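報道関係者各位

株式会社Ernuslow
広報室

双腕ロボット作業台「Clokona」公開見学会を7月に開催
「うまくいく場面」だけを並べないデモンストレーションを実施

株式会社Ernuslow(以下、当社)は、家庭内の片付け作業を想定した双腕ロボット作業台「Clokona(クロコナ)」の公開見学会を、7月に当社施設「Costus実験棟」にて開催いたします。報道関係者のほか、一般の方にもご参加いただけます。

最初に申し上げておきますと、Clokonaは発売の決まった製品ではありません。発売時期も価格も未定で、今回の見学会で発表する予定もありません。家事をすべて任せられるロボットをご期待の方には、物足りない催しになると思われます。

■開催の背景

家庭用ロボットの公開デモンストレーションは、ここ数年で珍しいものではなくなりました。短く編集された映像のなかで、腕が皿を運び、布をたたみ、棚に物を戻します。見ていて楽しいものですが、その映像が何回目の試行なのか、速度は等倍なのか、途中で人が手を貸していないのかは、多くの場合書かれていません。

当社も過去に同じような映像を公開したことがあります。倍速再生の表記が小さく、来場されたお客様から「実物はずいぶん遅いのですね」というご感想をいただきました。ごもっともなご指摘であり、以後、当社の公開映像はすべて等倍とし、試行回数を併記しています。

今回の見学会も、この方針に沿って行います。台本は用意しません。課題の途中で腕が止まった場合も、その場で回を打ち切らず、復帰の手順までそのままご覧いただきます。

■社内試験の結果について

公開に先立ち、当社では制御ソフトウェア「Wei(ウェイ)」を用いた社内試験を計1,054回実施しました。この数字だけを見れば十分な量に思われるかもしれませんが、当社ではそのように考えておりません。試験はすべて同じ建物の同じ照明の下で、当社が用意した物品を使って行ったものです。一般のご家庭の台所や居間で同じように動くかどうかは、この試験からは分かりません。

また、成功率という一つの数字での公表は今回も見送りました。物が指定の位置に置かれていれば成功とするのか、向きまでそろっていなければならないのかで、数字は大きく変わります。判定基準を伏せたまま高い割合だけを掲げることは、当社としても避けたいところです。会場では、課題ごとの判定基準と各試行の記録を紙で閲覧いただけます。持ち帰りはできませんが、書き写しは自由です。

■見学会の内容

見学会は次の順序で進行します。

1. 設備の説明(作業台、腕、安全停止の手順)
2. 実演(3課題、いずれも等倍、編集なし)
3. 試験記録の閲覧と質疑

実演の課題は、食器を扱うもの、本を棚に戻すもの、ノートパソコンを両側から扱うものの3種類です。各回の課題の順番は、開始直前に来場者のくじ引きで決めます。得意な課題を先に見せて印象を良くすることを防ぐための措置で、社内では不評でした。

ノートパソコンの課題は、当社がもっとも慎重に見ている項目です。薄く平たい物を二本の腕で扱う場合、左右の動きがわずかにずれるだけで、対象物が傾いたり滑ったりします。人間であれば意識もしない動作ですが、これをもって「人間に近づいた」と申し上げるつもりはありません。腕は作業台に固定されており、隣の部屋に物を取りに行くことはできません。
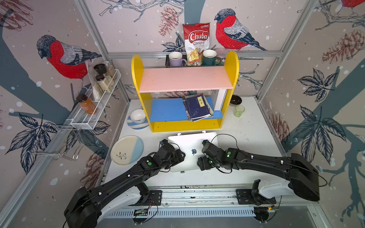 Clokonaの作業台。閉じたノートパソコンの左右の縁に、両腕のグリッパーが触れている。奥は食器や本を置いた黄色い棚。

作業台の壁には鳥と松ぼっくりの柄の壁紙を使用しています。無地の背景で動いた仕組みが、柄のある部屋でも動くとは限りません。もっとも、一種類の柄で試した結果から言えることも限られており、他の壁紙での性能を保証するものではありません。

■当社の見解

Clokonaが家庭に必要な機械であるかどうかについて、当社内の意見は一致していません。片付けは人が行ったほうが早い、という声は開発部門にもあります。設置場所、騒音、清掃の手間、故障時の対応など、腕の性能とは別に答えの出ていない問題も残っています。

見学会で配布する質問票には、「自宅に置きたいと思わない理由」をお書きいただく欄を設けました。いただいた回答は、当社に都合の悪いものも含め、個人が特定されない形で後日ウェブサイトに掲載します。

■開催概要

名称:Clokona公開見学会
時期:7月(日程は当社ウェブサイトの申込ページに掲載)
会場:株式会社Ernuslow Costus実験棟
開始時刻:午後2時(受付は午後1時30分から)
定員:各回17名(事前申込制、応募多数の場合は抽選)
参加費:無料
対象:18歳以上の方

■取材をご希望の皆様へ

撮影は可能です。実演の映像を放送または配信される場合は、再生速度を変更した旨、および途中を省略した旨の明記をお願いしております。動作が止まった場面の使用についても、当社から制限を設けることはありません。開発担当者への個別取材は質疑の終了後に承ります。事前の質問状は必須ではありません。

なお、当日の機器の状態によっては、実演の課題数を減らす場合があります。その際は受付にて、実施できない課題とその理由を掲示いたします。

■本件に関するお問い合わせ

株式会社Ernuslow 広報室
当社ウェブサイトのお問い合わせフォームより、件名に「Clokona見学会」とご記入のうえご連絡ください。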